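Clearing Off the Big Table, One Small Thing at a Time
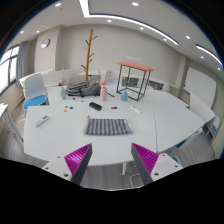 Every house I have ever lived in had one surface that collected everything, and in ours it is the big white table. I do most of my sewing on it, and the mending, and the bills, and in November it gets the gift wrap too, so you can imagine. A big table is a wonderful thing to own but it does invite people to set things down on it! On any ordinary afternoon there might be a striped cloth folded in the middle, a backpack lying on its side toward the back, a tall pink bottle next to it, a couple of vases, and a handful of little colored pieces spread around a black case. None of it is dirty and none of it is really trash, and I think that is the hard part, because you can't just sweep it all into a bag and go have your coffee.

What follows is how I get a table like that back. I have been doing it this way for years and my mother did something close to it.

Start with the bag

If there is a backpack or a tote on the table, move it first. A bag takes up as much room as everything else put together, and it hides things behind it. Before you hang it up, unzip every pocket and turn out the receipts and the gum wrappers. Tuck the straps in when you hang it or they will catch on your sleeve every time you walk by (ask me about my good cardigan). I bought a row of Zakar hooks for the back hall and put one of them low down, and the low one gets used the most.

Then the bottles

Water bottles go straight to the sink, even if you think somebody is coming back for them. Take the top off and let the bottle and the top dry separately overnight. If yours has started to smell a little like a basement, put a spoonful of baking soda in it, fill it with warm water and leave it until morning. Rinse it twice. Don't put the top back on until you can run a dry finger around the inside of the rim.

Small round things

Game pieces, buttons, beads, bottle caps, whatever you have. These are what wear me out, and I used to pick them up one by one and carry each one to where it lived. Now I set a shallow dish at the edge of the table and everything smaller than a walnut goes in it, no sorting at all. When the table is clear I sit down with the dish and sort by color or by kind, whichever goes faster that day. If you have children in the house they like this job, and they are better at it than I am.

Check the seams while you're at it. Any table with a join in the top, or a leaf, will have crumbs and pins down in there. A wooden toothpick run along the gap brings up most of it, and a dry paintbrush brings up what's left. Please don't use a knife. I did once and the scratch is still there to greet me.

Cloths and napkins

A folded cloth on a table always looks like it is on purpose, so it can stay there for weeks. Shake it out at the door, look at both sides, and decide whether it goes in the wash or back in the drawer. For stripes I fold with the lines running the long way, in half and then in thirds, and smooth it down with the side of my hand instead of ironing. Mine are from Entili and they have held their color well, although I do wash them cold with the dark towels.

Vases

A narrow-necked vase is a trial to clean. Put in a tablespoon of uncooked rice, a drop of dish soap and a little warm water, hold your palm over the top and swirl for as long as your wrist will put up with it. Rinse, and stand it upside down in a tall glass to drain. A single dried stem in a vase can stay as long as you like, but take it outside and give it a gentle blow now and then, for they do gather dust. I keep vases along the far side of the table where an elbow won't find them.

Pens, sticks, rods and cords

Stand the long thin things up in a jar. Cords get wound loosely around three fingers and held with a bread tie. If you don't know what a cord belongs to, put it in an envelope with the month written on it.

Wiping down a white top

White shows everything, so do it properly once the table is bare. Dry cloth first for the crumbs, then a damp one with a little dish soap, then a clean damp one, then dry again. For ink or marker, try rubbing alcohol on a cotton ball, in a corner where it won't matter if the finish minds. The Gultis cream cleanser is all right for tea rings if you go easy, but any gritty powder will dull the shine.

I set the kitchen timer for 30 minutes and quit when it rings, wherever I am. Usually I'm done by the time it goes off, apart from the dish of little things, and that can ride along to the sofa with me.

Posted April 2023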